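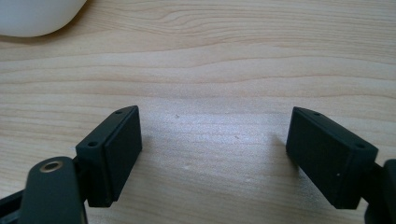
Leave the wax alone for a full day, Tharindu Dissanayake told us, and then he said it again for the people by the door. I'm pretty sure at least half of us had been planning to rush home and put dinner plates down on it.

So that was Monday evening at the Nuttall hall, the first table care night of the fall, and I have to say I had a much better time than I expected to! I went along mainly because my own kitchen table has been bugging me since spring (pale wood, lots of wavy grain, one awful ring from a hot casserole dish) and I figured I'd sit at the back and take a few notes for the newsletter. Well, 21 people turned up and there wasn't really a back to sit in.

The talk itself was short. Tharindu has been refinishing tables at Skikon, over on the Sketmont road, and he mostly wanted to talk about light-colored tops, the kind that show every tea stain and every crumb. His big thing is that people scrub them too hard. He'd like you to use a barely damp cloth, go along the grain and never across it, and then dry it right away with something soft. Spray polish he doesn't care for at all - he says it builds up in patches, so one part of the table ends up shinier than the rest and you spend years trying to even it out. I felt a little called out by that one.

After that we got to try things ourselves on some old boards he'd brought along. I got the one with the water ring (of course I did) and worked on it with fine paper, 300 grit or close to it, wrapped around a cork block. It takes longer than you'd think and my arm was complaining by the end, but the ring did fade quite a bit. The woman next to me was working on a candle wax spill and had the neat trick of chilling it first with a bag of frozen peas, then lifting it off with an old library card. I'm stealing that.

There was a bit of a debate about oil versus wax. Tharindu likes a thin coat of oil for tables that get eaten at every day, and wax for side tables and desks. Somebody brought up coasters and felt pads under bowls, and that got pretty lively too, mostly from people who own felt pads. My mother-in-law puts a folded dish towel under everything and her table looks great, so I kept quiet.

The next night is in October, same hall, doors at 5, and it'll cover chairs: wobbly legs, loose joints, that sort of thing. It costs 4 dollars, which goes toward the sandpaper and the rags. Bring one chair if you can carry it. Hememon is lending clamps again, but they'd like them back this time, please, and if you still have one from last year you can drop it off at the front desk any morning.

I did the oil on my table the next day, by the way. The ring is still there if you know where to look, but the grain came up so nicely that I've moved the bowl off to one corner.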